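How to Test Whether a Robot Arm Can Clear Your Table
By Ridwan Ngui

Many people write to me and ask the same thing: can I buy two arms, put them on a table, and never clean up after snacks again? My short reply is no, not yet. But you can find out for yourself how far the machines have come, and a weekend is enough. I wrote this guide after doing the test with my own setup at Urthorpe, using the Pinix control program. Other programs will have other names for the menus.

Before you start

You need two arms on a solid rail, a table you can reach from all sides, a trash bin and a few things from a normal kitchen. Please do not use foam blocks. Blocks are easy, and they tell you nothing about a chip bag. Check that the stop button works, and keep children and pets out of the room.

Step 1. Choose the chores

Write each chore as one sentence with a clear end. "Clean the table" is too wide. "Put the bag in the bin" is good, and so is "stand the bottle on the tray". I use 9 chores on my list, from easy to hard.

Step 2. Do each one by hand first

Use only your thumb and one finger on each hand. It feels silly, but you learn quickly where two fingers are too few. A job that takes you 12 seconds this way will be slow for the arms also.

Step 3. Set the grip force

In Pinix, open Hand, then Limits, and begin with the lowest value. Raise it one step at a time until the object stays up when the arm moves. For soft packages, stop there. More force breaks what is inside – I have swept up many crumbs to learn this.

Step 4. Run and write down

Run every chore 10 times and move the object a little between runs. Write only "done", "helped" or "failed". If you touched anything, even the table, it is "helped". My friends at Wibisono are more strict and count a slow run as failed, but I think slow is fine at home.

Clear bags deserve extra patience. A depth camera can have trouble with transparent plastic, and the shape of the bag changes when it is gripped. If the program loses the bag, try a lamp from the side before you change any other setting. 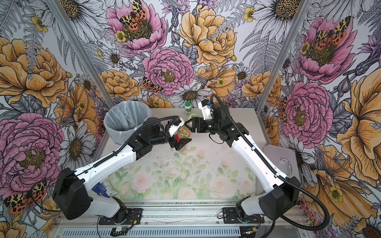 The left gripper holding a clear bag of round snacks, with the right gripper open.

Step 5. Read your results

Look at the failed runs by chore, and do not make one total. On my list the rigid objects went well, and bags and lids went badly. Opening a knot took 40 minutes of trying and I stopped it.

If you want a second opinion, the Corach forum has a thread where people post their tables of results. Include your grip values, or the first reply will ask for them.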